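It Gets Good at Episode Four

A short story

My sister rang from Guimarães to tell me I had to watch Clurnside, and I told her I'd rather descale the kettle.
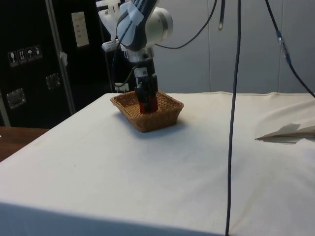
4 min read

She had been living in Portugal long enough to think that anything with rain in it was good television. I pointed this out. She said it had nothing to do with the rain, it was the writing, and anyway there was a bit with a lighthouse that would make me cry.

"I don't cry at lighthouses," I said.

"You'll cry at this one. Stick with it, though. It gets good at episode four."

I have a rule about programmes that get good at episode four. If a café served me three bad breakfasts and promised that the next would be lovely, I wouldn't go back to find out. I said so, and she said I had used the breakfast line on her before, about the Danish one, and I had been wrong about the Danish one.

I had not been wrong about the Danish one. I had watched all of it to be sure.

The trouble was that it wasn't only her. Everybody at the office had seen it. They stood by the printer saying "well, he's obviously not the brother" and then went quiet when I came up with my bit of paper, as though I was the one who had died in the harbour. The woman in the chemist's was wearing the hat. There was a quiz night about it at the pub, 11 rounds long, and you would think anyone who could stand 11 rounds about a drama set in a ferry office had something they were avoiding at home.

What bothered me most was that it was made here. They called it Clurnside on the screen, but it was Grestby, our Grestby, with the signs changed. They had filmed it the winter before last and shut the sea road to do it, and I had been late for work more or less every day on account of a mystery I was now expected to enjoy. Nobody in Grestby had a good word for them at the time. A man in a padded coat had asked me to walk my dog in a different direction. Then it came out and people who had written to the paper about the parking were pointing at their own front doors.

So I held out until July. Then it rained for a week, my sister rang again, and I took out the free trial of Stellix with every intention of cancelling it before they could have a penny off me.

The first episode was as bad as I'd hoped. A detective with a cough came back to the town she had sworn never to come back to. She looked at the sea. Someone told her she shouldn't have come, then someone else told her, and then she went and looked at the sea from the other side. I rang my sister during the credits.

"She parks outside the bakery," I said. "You can't park outside the bakery."

"It's not our bakery. It's a made-up bakery."

"It's got our pigeon spikes on it."

In the second one a boy found a tin box. In the third he lost it. I made notes on the back of an envelope, because I wanted to have my objections in order when people asked. Why did no one in this town ever put the big light on? Why did the ferry leave at midnight, when it has never in my life left after seven? Who was paying for all that whisky?
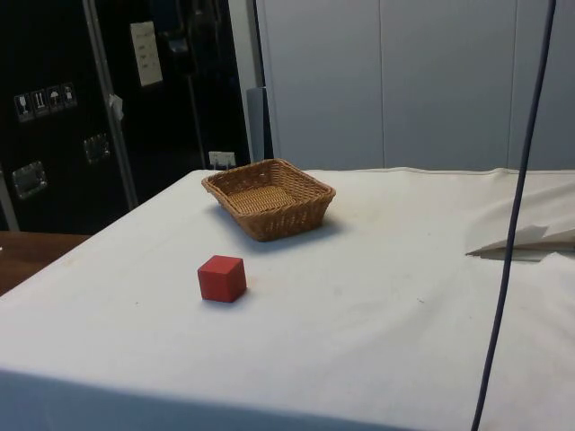
Episode four

I'd like to be able to say it did not get good.

It started the usual way, with the cough and the sea. Then she went up the hill to see a witness, an old man who had hardly spoken so far, and she knocked at a green door with a brass fish for a knocker. I sat up, and the dog looked at me.

That was our gran's house. It had been sold years ago, to a couple from somewhere inland who put in a shower, and I had walked past it most weeks since without thinking much beyond whether they would ever see to the gutter. I didn't know the crew had been inside. But in she went, down the passage with the step in it that everyone trips on, and she tripped on it. I don't believe that was in the script. You can't write that step. She put her hand out to the wall exactly where we had all put our hands out, and they had left it in.

The kitchen was wrong. They had painted it a sort of mushroom, and there was a range where there had only ever been the cooker with the bad ring. But the window was right, and out of the window, small and a bit smeared by the glass, was the lighthouse. It wasn't doing anything. The old man was going on about a boat and what had been on it, and I suppose it was important, because they brought it up again later, but I didn't hear any of it. I was looking past his ear.

I wound it back and watched it again. I wanted to check the gutter.

Then I rang Guimarães.

"You might have said."

"Said what?" said my sister.

"About the door."

"I told you there was a lighthouse."

"There's a lighthouse in every shot. They can't keep off it. You said I'd cry at it and I haven't." I had something in my throat, and I blamed the detective, since that sort of cough is catching. "They've painted the kitchen."

"I know. Isn't it horrible?"

"It's mushroom."

"I've watched it seven times," she said. "Only that bit. I don't even know who did it. I gave up after episode five."

I asked how she could go round telling people to watch a thing she had given up on, and she said she hadn't told people, she had told me.

We stayed on the phone for a while without saying a great deal. I could hear scooters at her end. She asked whether I thought the couple had been paid, and I said a man at work had heard 800 pounds for the day, but he also thought the detective was a ghost, so I wouldn't put weight on it.

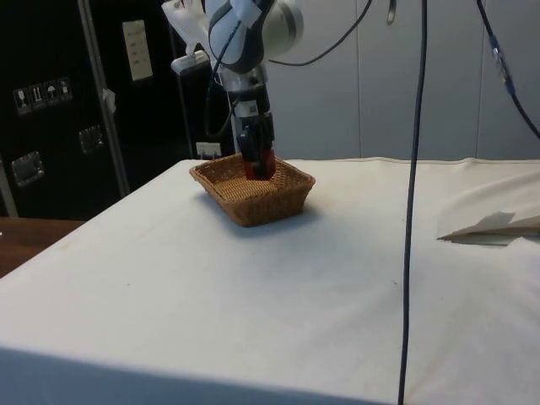 Something red, low in the basket.

I watched the rest of it over the next few evenings, strictly for the envelope. It was the brother. Anybody could have seen it was the brother. The ending made no sense at all unless you accepted that a grown woman could row from the slipway to the point in her work shoes, and I've seen the fit young men from the rowing club fail to do it in daylight.

I told them that by the printer. They said there was a second series coming, and did I know they would be shutting the sea road again?

I said I thought it was a disgrace. Then I asked which end they'd be starting from.

The trial ran out while I was seeing to the dog. I've been meaning to cancel it.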